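Review: Omden hand label printer, after one winter and one spring of use
Jummai Dauda

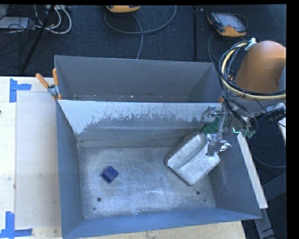 Zellberg Repair Club – Tools and Storage Group

I bought the Omden in November, when our old label printer stopped feeding the tape. I wanted a small machine with real keys, because I write many labels while standing and I do not like to type them on a phone. By now I have used 34 rolls of tape, so I think I can judge it fairly.

The keys are good. They are small but they have a clear click, and I make few mistakes even with thin gloves. The screen shows two lines, and in bright light you must tilt it a little to read. The menu is less good. To change the letter size you press five times, and the printer forgets your choice when it turns off. I wrote to Gisler, the shop where I bought it, and they answered politely that this cannot be changed.

The labels hold very well on painted steel and on glass. On raw wood they lift at the corners after some weeks, also when I press them hard. For our wooden drawers I now use the Ikton tape, the wide one, which fits in the same slot – it has a stronger glue but it is difficult to peel from the backing paper.

Battery life is fine. One charge gave me 237 short labels before the light became red. The cutter is the weak part. After the first 400 labels it started to leave a small thread at one side, and I finish the cut with scissors. A new cutter can be ordered, but you need a very small screwdriver to change it.

I would buy it again for a workshop. For an office with much printing I would look for one with a computer cable.

Rating: 4 of 5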